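Small Appliances & Bar Fridges > Cleaning, smells, shelves

Topic: Mini fridge with the fan in the back wall, how do you clean around it?

wombat_shed wrote:
Hi all, long time lurker, first time poster. We've got a couple of those little fan-cooled mini fridges going at work and I've been put in charge of giving them a proper clean before they get used again in September. One of them smells like old milk and I'm fairly sure it was mine, so fair enough.

The door, the walls and the shelf I can handle. What I don't know is how far to go around the fan. I've had the wire shelf tilted every way I can think of and it keeps catching on something. Does it lift first or pull first? The manual is long gone.

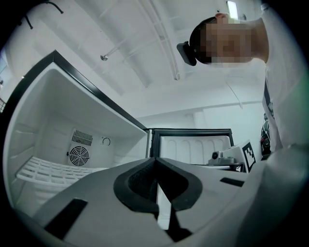 Reply #1
crumbtray wrote:
Lift first! Back edge up, then bring it towards you on an angle. If you pull it straight it'll jam every time and you'll scratch the plastic. Mine has a lovely gouge down one side from when I got cranky with it.

For the smell, bicarb in warm water, a soft cloth, then leave the door wide open overnight. Unplug it at the wall before you start, obviously.

Reply #2
Eskyless wrote:
Agree on the bicarb, don't agree on overnight. Give it two days. The smell hides in the door seal and in the ribs of the door liner, and it comes back the minute you shut the thing. I use an old toothbrush on the seal and a cotton bud in the corners.

Whatever you do, don't spray anything at the fan. Put it on the cloth, wring the cloth out hard, then wipe.

Reply #3
wombat_shed wrote:
Thanks both. Lift first, got it. Is it worth taking the fan guard off? There's a bit of grey fluff in the rings and it's bugging me.

Reply #4
gravelroad33 wrote:
I'd leave it on. I took the guard off my old Winent and one of the clips snapped, and it rattled from then until the day I got rid of it. Dry paintbrush and the vacuum held nearby on low. You'll get most of the fluff and the rest won't hurt anyone.

Reply #5
crumbtray wrote:
Gonna disagree with gravelroad there. If there's fluff on the front there's more behind it, and these little fridges cool badly enough as it is. Mine came off fine. Go slow, and put a towel in the bottom so you don't lose bits.

Reply #6
gravelroad33 wrote:
Yours came off fine. Mine didn't! Depends on the model and how old the plastic is, I suppose. If the fridge is owned by your work I still wouldn't risk it.

Reply #7
Eskyless wrote:
Do the dial last, by the way. I bumped mine all the way down while I was scrubbing and spent a week thinking the fridge had died. Put a bit of masking tape over it where you want it to stay.

Also, have a think about your back. They're so low that you end up folded in half with your head practically on the shelf. I put mine up on the bench now. 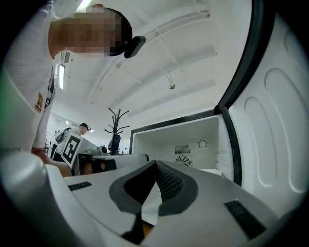 Reply #8
wombat_shed wrote:
Righto, update from Wednesday arvo. The shelf came out with the lift and tilt, so thank you crumbtray, I'd been yanking it the wrong way the whole time. Seal done with a toothbrush, and the colour of that water was a disgrace. I left the guard on and used the paintbrush. Sorry crumbtray, I chickened out.

My back agrees with Eskyless.

Reply #9
crumbtray wrote:
Haha no hard feelings. Did you do the shelf in the sink? Dry it properly before it goes back in. If the coating's chipped anywhere it'll rust at the joins and then you get little orange marks on your butter.

Reply #10
wombat_shed wrote:
Sink, dish soap, tea towel, then a couple of hours in the sun. Second fridge is tomorrow's problem. Still a very faint whiff in the first one, so I'm giving it the two days with the door open.

Reply #11
Tusta_tragic wrote:
Try a saucer of ground coffee on the shelf once it's closed up again. Works better than bicarb for milk smells in my opinion, though my sister reckons it just makes the fridge smell like milky coffee.

Reply #12
Eskyless wrote:
I'm with your sister. Vanilla on a cotton ball if you must, but clean the seal again first.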